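Daher: Teleoperators and Household Helpers Wanted

Posted March 31, 2023

Hello, and thank you for stopping by! If you found this page because a friend forwarded it, or because you saw our card on the library corkboard (a few of you have mentioned it), you are very welcome here, and we hope you'll read all the way to the end before deciding whether this is for you. It's a long posting. We would like people to know what the days are like before they give us one of theirs.

Daher is a small lab that teaches robot hands to do ordinary chores. Our current project is called Lulladby, and it is all about the laundry shelf: bottles, pouches, tubs, caps, clips, the sort of things most people pick up half asleep. The robot learns from examples. A person moves, the robot hand moves along with them, and everything the hand's own camera sees is saved together with the motion of the fingers. So far we have 2809 examples that we consider good enough to learn from, and we need a great many more, from a great many more kinds of people. Everybody grabs a bottle differently, and we want those differences in the collection.

We're looking for people to come in and be the person on the other end. You'd sit or stand at a control station, wear a pair of thin tracking gloves, and go through a list of small tasks at your own pace. Pick up the bottle, turn it, set it down. Try again from the other side. The first half hour feels silly to nearly everyone, and then most people settle in and start to enjoy it, a bit like learning to back up a trailer.

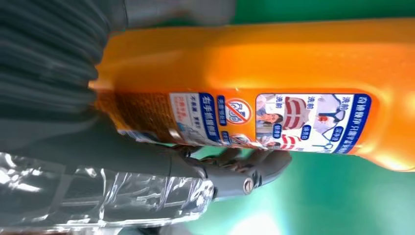
A detergent bottle in the gripper, seen from the wrist camera.

Bottles are a favorite of ours and also a bit of a headache. They're shiny, they roll, and the good place to hold one changes depending on what you mean to do with it next. If you lift by the neck you get one kind of example, and if you scoop from underneath you get quite another, and we'd like plenty of both. Please don't worry about being graceful. A slow, careful pickup is useful to us, and so is a pickup where you change your mind halfway and come in again from a better angle, provided you tell the person running the session so it can be noted in the log.

What a session looks like

You'll be greeted at the front door and given time for a coffee or tea and the consent form, which we go through together, out loud, with no hurrying. After that comes a short warm-up with soft objects, then two recording blocks with a proper break between them. Snacks are on us. If you have food allergies please tell us in your email and we'll shop with that in mind. The whole visit takes four hours from door to door, including the break and the paperwork.

During a recording block, a staff member stays close to the table to put objects back in place, watch the hand, and stop everything if it needs stopping. You'll have a stop button within reach as well, and you may press it whenever you like, for any reason or for none. We would so much prefer ten needless stops to one missed one.

After each attempt you'll be asked to say a sentence or so about what you were trying to do. "I went for the neck but the cap was in the way" is a perfectly good sentence. These notes are typed up and kept with the recordings, and our software people read them far more often than you might guess. Some of our most helpful notes came from a retired seamstress who described every grasp in terms of fabric.

Who we'd love to hear from

You should be 18 or older and comfortable using both hands for light, repeated movements. You don't need any background in engineering, computers, or video games, and we mean that sincerely. Left-handed people are especially welcome (we have far too few!), and so are people with very small or very large hands, people who have worked in laundries, hotels, kitchens, or child care, and people who simply have strong feelings about how a shelf ought to be arranged.

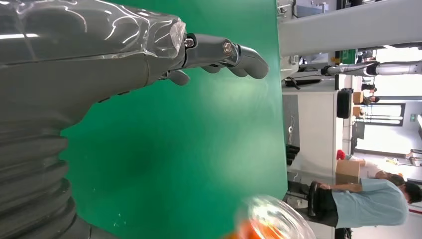
We share one large open room with other teams, so you should be all right with a little coming and going, and with conversation in the background while you work. If noise is tiring for you, say so when you write and we'll offer you one of the quieter times. The building has an elevator and step-free entry, and we can raise or lower the control station to suit you, seated or standing. Please wear closed shoes and leave long necklaces and dangling bracelets at home. There is a locker for your bag.

About the recordings

The wrist camera points at whatever the hand is doing, but it swings about as the hand turns, and people elsewhere in the room may come into view. Faces are blurred before any recording leaves our own computers. Your name is never stored with the examples; you get a participant code, and the list that connects names to codes is kept separately and deleted when Lulladby finishes in August. You can ask us to take out your examples at any point before then, and you'll still be paid in full.

Pay and practical matters

Participants are paid by the session, at the same rate for everyone, and the amount is confirmed in writing before you book. You are paid for the full visit even if the equipment misbehaves and we have to send you home early. Bus fare and parking are refunded on the day if you bring your ticket. We ask each participant to come at least twice, ideally in different weeks, so that we have some examples from when you were new at it and some from when you had the hang of it.

We also have a part-time opening for a session assistant, suited to someone patient and tidy who likes people. You'd reset the table between attempts, keep the log, check the sleeves and fingers for wear, and make visitors feel at home. Training is paid. Experience with labeling work or lab work is nice to have, and a calm manner counts for more.

How to get in touch

Write to Orsolya Juhász, who arranges all of the visits, and tell her a little about yourself: which hand you favor, what times of day suit you, and whether you've ever done anything of this kind before (no is a fine answer). For the assistant opening, please write to Anil Panicker instead and include a short note about a job you liked and why you liked it. A résumé is welcome but not required. Both can be reached through the contact form on this site. Please put Lulladby in the subject line so your message lands in the right pile.

We answer every message, though it may take us over a week when the room is busy, so please be patient with us and do write again if you think yours went astray.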